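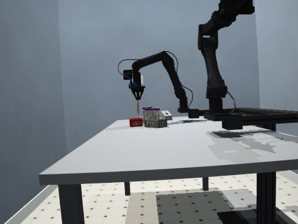 *Light grey top, dark grey legs.*

The maintenance manager at Leclerc has 1,268 tables on the register and is responsible for every one of them until the lease runs out. Leclerc leases tables to libraries, colleges and council offices. The firm does not make them. Tops come from Javby, underframes from a fabricator in the next suburb, and the two are joined in a shed where we spoke one morning in September, with a pallet of returned tops leaning against the wall behind us.

The first subject was colour, which the manager regards as a maintenance question. White tops went out of the catalogue four years ago. "White shows graphite, ink and shoe rubber. You wouldn't think shoe rubber, but people stand on tables to change a clock. Black shows dust and every fingerprint. Light grey hides most of it, and it gives you less contrast against a sheet of paper than a dark top does, so readers complain less." Customers are sent three sample tiles, all grey. Most choose the palest.

Gloss matters more than colour. A shiny top under ceiling panels reflects the panel into the reader's eyes, and the usual response is to move the table. The table then ends up over a floor box or across an exit path, and someone rings Leclerc. The current specification asks for a low-sheen finish and Leclerc checks each delivery with a gloss meter at the four corners and the centre. The corners tend to read higher. "They get handled more and they polish up, even in the packing. If the centre is in range and one corner is out, we take it. If two are out, it goes back."

Wear is slower than customers expect. Javby quotes an abrasion figure for its surface, and the manager has little use for it. "A test wheel goes round and round in one place. A person drags a laptop with grit under it in a line from left to right. I'd sooner look at a top that's had three years in a library." Of the tops that come back at the end of a first lease, most are cleaned and sent out again. The ones that fail do so at the edge.

Edge failure took up the largest part of the conversation. Early stock had a thin applied edge strip, glued hot. The strip lifted at the front, where forearms rest and where cleaning fluid runs down and sits. Once a corner of the strip was free, people picked at it. Leclerc tried a different glue, then a thicker strip, and finally went to a solid edge with a small radius top and bottom. The solid edge cost more and added weight, and the repair list for edges dropped to a handful a year. "We should have done it at the start. I had the price in front of me and I said no."

A heavier top meant revisiting the underframe. Leclerc load-tests one frame from each batch by stacking bagged sand on a sheet of ply, up to 420 kg, and leaving it overnight. Deflection is measured at mid-span before loading, under load and an hour after unloading. The number that decides the batch is the last one. A frame that bends and recovers is accepted. A frame that holds a set, even a small one, is opened up at the welds.

Sideways stiffness is harder to get and harder to test. A table that sways when someone uses an eraser will be reported as broken, though it may be sound in every joint. Long tables are worse. On these the standard remedy is an extra leg at the back, set under the rail, where it stays clear of knees. "Front legs only go at the corners. Put one in the middle of the front and somebody loses the good seat."

The fasteners are machine screws into threaded inserts, and the manager would not consider wood screws. Tables in colleges are taken apart and moved at the end of each teaching period, and a wood screw gives out after a few cycles. Each insert is set by hand. The screws get a medium threadlocker, which is renewed on every refit. Over-tightening is the common fault on site, usually with a borrowed impact driver. It pulls the insert up and leaves a bump under the surface that can be felt with a palm well before it can be seen.

Feet are bought from Zirska. They have a 50 mm base and a swivel, and they come with a felt pad that Leclerc removes. Felt collects grit and then scratches vinyl. The replacement is a hard nylon disc on carpet and a softer one on anything else. Customers are told which they have, and a number of them swap rooms anyway.

On cleaning, the advice is short: a damp cloth, a neutral detergent, and a dry cloth after. Alcohol wipes are tolerated. Citrus degreasers are not, and neither is the melamine sponge, which takes out a stain and leaves a shiny patch in its place. Leclerc used to supply a bottle of Celari with each order. It stopped when sites started refilling the bottles with whatever was in the cupboard, and the label went on saying Celari.

Asked what would change in the next specification, the manager named the cable port. At present it is a round hole with a plastic collar, and the collars go missing. After 1,000 replacements the supplier offered a discount, which was accepted. The next version will have a notch in the rear edge with no loose part. Samples are due before the summer break. "It'll collect pencil shavings. I can live with that."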